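Is the Molar kitchen task pack worth paying for?

Asked in Robot Simulation, 2 answers

I run a small arm project and I'm looking at the Molar kitchen pack from Jalosness. The listing says 3748 practice runs in a simulated kitchen and "ready for real counters." I've been burned by that kind of claim before. Has anyone used it on a real arm? One of their renders: 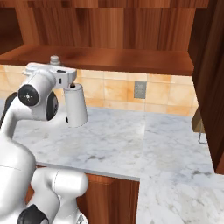 Answer 1 (accepted)

Bought it in September. The renders are clean, and that's my complaint. Even light, glossy arm, same marble and peach tile in everything I opened. I trained on 1000 runs and then on 950 more, and my real arm still fumbled cups on my scratched-up counter. The second batch bought me very little. Ask Jalosness how many different kitchens are in the pack. I asked and got a brochure back.

The part I did use was the free movement, where the hand isn't carrying anything. It's fine for testing whether your planner stays clear of stuff on the counter.

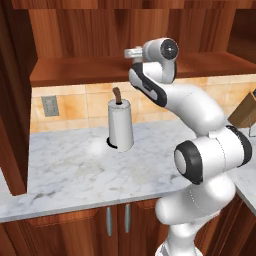
Molar kitchen pack: empty gripper, paper towel holder on the counter.

If that's all you need, the Hernar sample set did the same job for me and cost nothing.

Answer 2

works fine for me, only in sim though. didn't try a real arm. Mansour has a kitchen pack too but I couldn't get version 2 to load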